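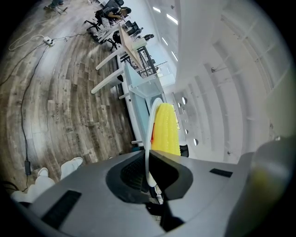
Is the Dederent umbrella works worth a visit if you don't care much about umbrellas?

It is, provided you book the morning tour, wear flat shoes and eat before you get there.

I went on 10/26/19, in steady rain, which everyone at Dederent seemed to take as a compliment. The car park is a field for the purposes of the open day. A man in a Dederent cape waved me into the part of it that was still field and away from the part that had become soup, and then waved the car behind me into the soup. I never learned what they had done to upset him.

You queue outside. There were 400 places across the day and I would guess most of the holders had come for the 11 o'clock slot, every one of them carrying an umbrella made by somebody else. Mine came from a petrol station. I folded it up before I reached the door and got wet out of shame.

Our guide was Szu-yu Kan, who normally works in repairs and had been given a headset microphone that she plainly hated. She switched it off in the first corridor and we got on much better after that. She walked us through to the cutting room, where the cloth is laid out in thick stacks and cut into long triangles. The triangles are called gores. I had gone my entire life without knowing this and have since mentioned it to several people who were happy as they were.

The cutter on duty was Kuo-hua Peng. He has wooden patterns hanging on the wall behind him, worn shiny at the edges, and he will tell you the sides of the triangle are very slightly curved, and that the whole business lives or dies on the curve. Too flat and the cover sags between the ribs. Too round and it fights the frame and sulks. Someone asked how you know when it is right and he said you open it. There was a pause while we waited for the rest, but he had gone back to his shears.

Next door is sewing, which is loud, and then tipping, which is quiet. Tipping is the hand stitching that fixes each corner of the cover to the end of a rib. Shuk-fan Hsieh let visitors have a go. I stitched one corner in the time she took to finish an umbrella, and she looked at my corner for a while, said it was very secure, and snipped it off.

The upstairs museum is one long room and a landing. It has a good wall of handles (ducks, a greyhound, something meant to be a pike), a carriage umbrella you could hold a wedding under, and a glass case of rival firms' failures. I liked the case best. The Zeveo had a torch in the handle and needed a battery so heavy that it turned upside down if you let go. The Holla was sold as windproof on the grounds that it had holes. The labels are written with a straight face and real spite.

I had hopes of the testing shed and it was the low point. You stand behind a rope while a fan blows an umbrella inside out, then a man turns it the right way and the fan does it again. Children adored it. We were there for what felt like most of the winter.

Lunch is the Soylu Tea Room across the yard, which does nine kinds of scone and on the day had run out of eight. The survivor was cheese and perfectly nice. There is soup, but see above about the car park. I couldn't face it.

The shop is at the end, naturally. Prices start at sensible and go up to 3075 pounds for a silk one with a silver collar, kept on a stand by the till. Sze-wing Sin, who was serving, said it had been sold once and brought back. The gentleman had been worried about getting it wet.

I bought a plain black one with a chestnut crook for a good deal less. It goes up with a very satisfying clunk, and I have left it on one bus already and had it returned.

Some practical bits. The tour takes longer than the leaflet says, and there are stairs to the museum with a lift you have to ask for. The toilets are in the yard. Repairs are taken at the side door all year, any make, and Szu-yu says to take the thing in dry. The next open day is in January, when they switch on the old steam press, and booking is by telephone only. Let it ring. The phone is in the cutting room and Kuo-hua finishes his row first.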